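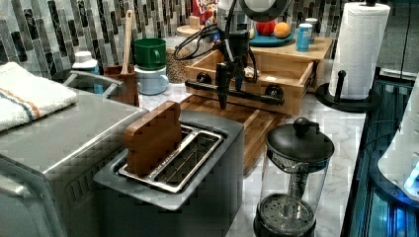 Our project began with a kitchen worktop that never seemed to have any room on it. The course asked us to pick an ordinary domestic space, study how its things are arranged, and suggest changes that a person could make without buying very much. We chose the small practice kitchen on the ground floor of the Hillora building, mostly because we all made our tea there and had all grumbled about it at one time or another. It is the sort of worktop that fills itself up over the years, with a toaster oven in the left-hand corner, a towel folded over the top of it, a toaster beside that, and then everything else squeezed in behind. Somebody had already worked out that one mug will sit quite happily on top of another, the green on the light blue, and in a way that little tower gave us our first idea, which was to look at where people were already saving space before we started telling them how to do it.

We spent most of April on the first part of the work. We gave each thing on the worktop a line in a notebook, and beside it we put down where it stood, what stood in front of it, and whether a person had to move something else to reach it. We called this last one a "shift". Over the whole study we noted 600 reaches, by which we mean every time one of us or a visitor put out a hand for something, and 381 of those needed at least one shift. That was far more than any of us had guessed, and I will admit we went back through the notebook twice to make sure we had added it up properly.

The worst place was the back row. Jars, bottles and canisters had all drifted there, I suppose because it feels tidy to push things against the wall, and then the things used every day ended up in front of them. The wooden spoons did rather well by comparison. A spoon standing up in a holder can be taken from above, and it hardly matters what is in front of it. We had expected the tall things to be the trouble, and it was the short ones behind the tall ones that kept catching us out.

For the second part we tried three layouts, which we named after the people and places that suggested them to us. The Kovine layout kept everything in one line along the wall and left the front clear. The Tukach layout made two groups, one for hot drinks and toast and the other for cooking. The Đặng layout came from a noodle café near the station, where the owners keep whatever belongs to one job together on a single tray, so the whole lot can be lifted out of the way in one go. We were very taken with this and I think we were all secretly hoping it would win.
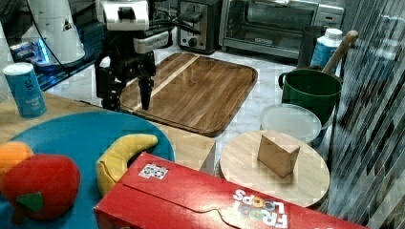

Does a tray save any space on a small worktop? Very little in itself, but it lets several small things be moved in one go, and that makes the space easier to clear and wipe.

We gave each layout 100 reaches, using the same list of small jobs each time (making toast, making tea, stirring a pot, putting the salt away and so on). Kovine was pleasant to look at but people kept leaving things in the clear part at the front, and by the end of an afternoon it was much as it had been before. Tukach was steadier. With Đặng, some 70 of the reaches needed no shift at all, and the few people who disliked it mainly said that they forgot to put things back on the tray afterwards.

There are weak points in all this and we would like to set them down fairly. Most of the reaching was done by the three of us, and we knew what we were hoping to find. We also got quicker with practice, so whichever layout came last had a bit of a head start. We tried Đặng last. If we did it again we would mix up the order and ask more people from the other courses to take a turn, perhaps first thing in the morning when everybody is in a hurry and the toaster is in demand.

We have left the Đặng layout in place for now, with a card on the cupboard door explaining which things live together. The pot lids still have no proper home. We tried them upright behind the toaster, where they slid down, and after that flat under a board, where they were safe enough but got forgotten. A narrow rack on the inside of a cupboard door would probably do it, and we have passed that on to the group taking over the kitchen after us, along with the notebook.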